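The Long Way to a Slice of Toast

My grandmother kept her bread in a drawer, wrapped in a dish towel, and she sliced it against her chest with the knife coming toward her. I was seven the first time I noticed this and I remember thinking that grown women must be made of something tougher than I was. She lived to a good age with all her fingers, and every morning there was toast.

I have been thinking about that drawer since October, when I spent a few days in Dirkodlow, a town of one main street and, as of this writing, one bakery. The bakery is called Pillai, after the family who opened it, and it is run now by Veronika Deák, who came to work the counter for a summer and never got around to leaving. She bakes 108 loaves on a weekday. On Monday the shop is closed, and people will drive past slowly anyway, just to check.

What Deák wanted to talk about, once she had sat me down with coffee and a heel of rye, was the second day. Anyone can love a loaf on the first day, she told me. It is warm, it smells wonderful, you eat half of it in the car. But a household lives with its bread for most of a week, and she thinks bakers ought to care a good deal more than they do about what happens on Tuesday and Wednesday, when the crust has gone leathery and somebody is standing in the kitchen in their socks wanting breakfast.

So she bakes for toast. Her plain white loaf, the one the regulars call the Biltmont after the road out of town, has a little potato in it and a little honey, and it sits for a full 60 minutes longer than the recipe she inherited. The crumb is tight enough to hold butter and still open enough to crisp. "My customers complained at first," she said. "They said it was boring. Then they took it home."

I took mine home, too, two of them, belted into the passenger seat for 57 miles — I am not proud of how carefully I drove — and I have been trying her method ever since. Slice it thicker than you think you should. Toast it once on low, let it stand for as long as it takes to find the jam, and then toast it again. Butter goes on right to the edges. She was quite stern about the edges.

Mornings belong to the marble-patterned counter, toaster and all. 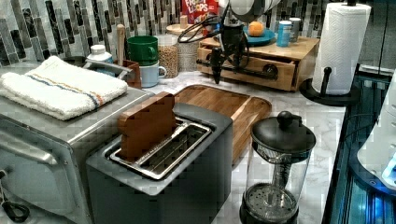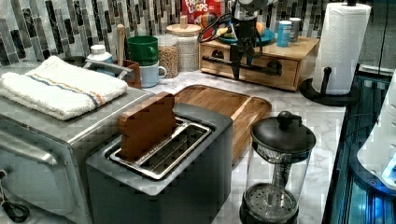
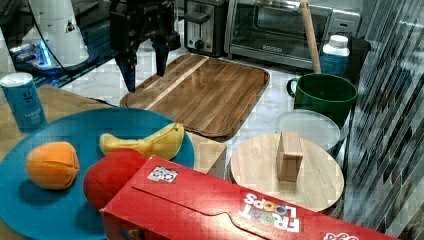

There is a school of thought, and my brother-in-law is its leading scholar, that all of this is a great deal of fuss over something you can do half asleep. He buys his bread in a bag from Grirkex, the big market out by the highway, and he has eaten it the same way for 39 years, standing up. I brought him a slice of the Biltmont, toasted twice and buttered to the edges, and he ate it without a word and asked whether there was any more.

There was, as it happened, though only the heel. I gave him half. The other half I wrapped in a dish towel and put in the drawer.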